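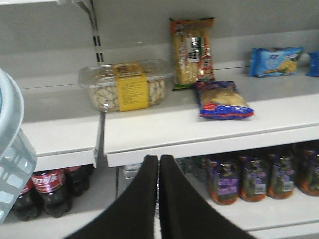
News from the snack and drink shelves

Dear members and neighbours,

Mireille Tarawneh asked me to write this month about the small shop on the ground floor of the Masri building, because many of you have sent questions about it. I am in charge of the shelves since October, so I will try to answer in good order. Please forgive my English where it is stiff.

First, the snacks. We keep both sweet and salty things, and I like to leave space between them. When I started, I filled every shelf until nothing more would go in, and people could not take one packet without pulling down its neighbour. Now the tall bags stand against the back wall, like the rice crackers with the orange and red border, and the small bags may lie flat in front. It looks a little poor to some eyes, I know. But one can see each thing, and one can put it back without a fight.

Several people asked if we can have more kinds of chips. We can try, but the budget from the Fesier fund is 300 for the season, and I prefer to spend it on things which are really eaten. There is a sheet of paper at the door where you can write your wish. Please write clearly - last month I spent a long time with one word, and I still do not know if it was "almonds" or "lemons".

Now the baskets. We have the light blue plastic ones, with the long openings in the sides and a handle which arches over the top. They are light and they wash easily under the tap. 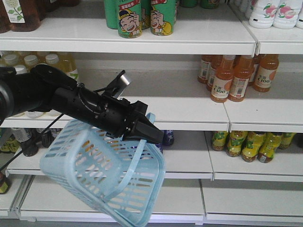 I ask only that you carry them by the handle and do not press them against the cans and bottles when you reach over. The green cans with the laughing boy are the ones most asked for by the children, and they roll very far if they fall. If you take a basket up to the second floor, please bring it down again the same evening. Two of them went on holiday to the sewing room and came home full of buttons.

For the drinks we have made one change. Before, the same bottles were in many different places, and Imad Bitar, who does the orders with Virkow, could never tell what was finished. We now keep each kind together in one group. The orange juice with "C100" on the label has its own place on an upper shelf, with free space beside it, so you can put down your basket while you choose. When you return a bottle to the shelf, please turn the name to the front. I do it myself every morning and I find it restful, but I would not complain if there was less to turn.

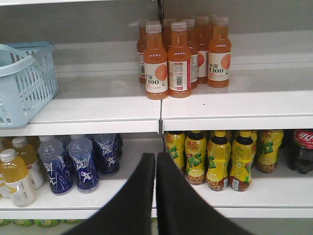
A word about the corn and pumpkin biscuits

These are the round golden ones in the clear plastic box, with the yellow-orange paper label around the middle. The name in Chinese is 玉米南瓜酥. I translate it as corn and pumpkin crisp biscuit, but a reader with better Chinese is welcome to correct me. They have small pale bits on them like seeds, and they are very good with tea without sugar.

My wife thinks they are too sweet. Mireille thinks they are not sweet enough. I eat them after lunch and I have no opinion, only crumbs.

Please hold the box from below and not by the lid. The lid of this kind of box opens easily, and I have swept the floor more than once for this reason.
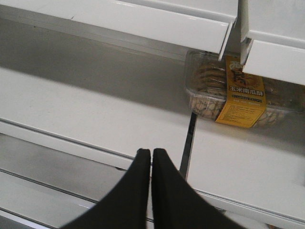

I will ask Imad to put more of them on the next order if you tell me that you want them. He sends the list at 9 in the morning, so a wish which comes in the afternoon must wait for the following list.

For cleaning we use the Brilluser spray and a soft cloth. The white shelves show every finger, and the groove along the front edge collects dust, so pass the cloth there too. Move the packets first, please, and do not spray near open food. The cloth goes back on its hook.

If you need the key outside the usual hours, it is with Mireille in the office, or you may ring me at the internal number 1602. I am slow on the stairs, so let it ring.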